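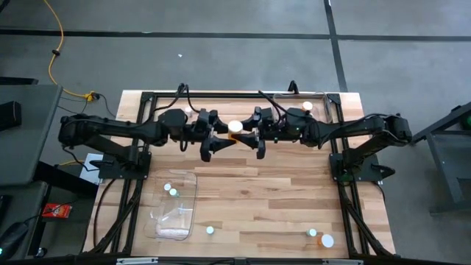 Chapter 7
Two Arms, One Task

Opening a pill bottle feels like nothing until you try to teach it to a pair of robot arms! One gripper has to hold the bottle still while the other works the cap, and each depends on the other's timing. Maribel Alvarado's robotics club at Serrano spent all of June on this one job, and loved it. In this chapter your team will plan the same task, split it between 2 arms, and write down every move before you run any code. Grab your notebook and a bottle from home.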